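Home | Jobs | Get involved | Contact

Help wanted: toy and odds-and-ends sorters at Stamidcombe

2 min read

Hi, I'm Naledi, and I run the sorting room at Landarik. We take in the stuff people leave behind or give away (soft toys, hair things, cases for this and that, whatever was rattling around in the car) and get it cleaned up, bagged and back out to families. I need two more people for the season and I'd love it if one of them was you!

The work is pretty simple to explain. A bin gets put on the table in front of you with a handful of mixed things in it. You take them out one at a time, look each one over, and decide where it goes. Plush goes to the wash shelf. Hard plastic gets wiped down. Anything see-through gets held up to the window, and I mean it, we've sent out cracked ones before and I still feel bad.
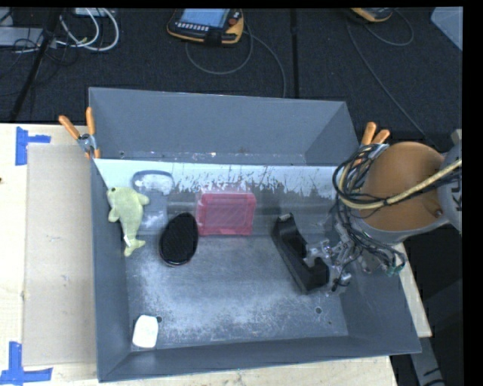 Soft toys are my favorite part and also the slowest. You check the seams, check that the eyes are on tight, and leave the tag alone if there's still one on. If you find yourself giving the dolphins names you'll fit right in. Clear plastic is the other slow one, just because it's so easy to miss against a scratched gray bottom, so run your hand over the whole bin before you call it done.

You don't need experience. You do need decent eyesight (glasses are fine, I wear them), and you should be okay standing at a table for a couple of hours with a break in the middle. Shifts are up to 5 hours and you can pick mornings or afternoons. Karabo Baloyi does the training, and she'll sit with you for your first 30 bins or until you get sick of her. There's tea, there's a radio, and we take turns choosing the station.

The bins are old and scraped up and we like them that way, so please don't offer to replace them. Offers of shelving, on the other hand, yes please.

To apply, send me a few lines about yourself and when you're free. No resume needed. Put "sorting table, ref 448" at the top so it lands with me and not with Jong-dae in deliveries. I'm reading everything until Nov 9, 2023 and I'll write back either way.

Naledi Shezi
Sorting room, Landarik

Recent posts
Driver needed for the Nel run
What we can and can't take (updated July)
Soo-ah Kang on mending plush by hand
Grandar shelf swap: who wants what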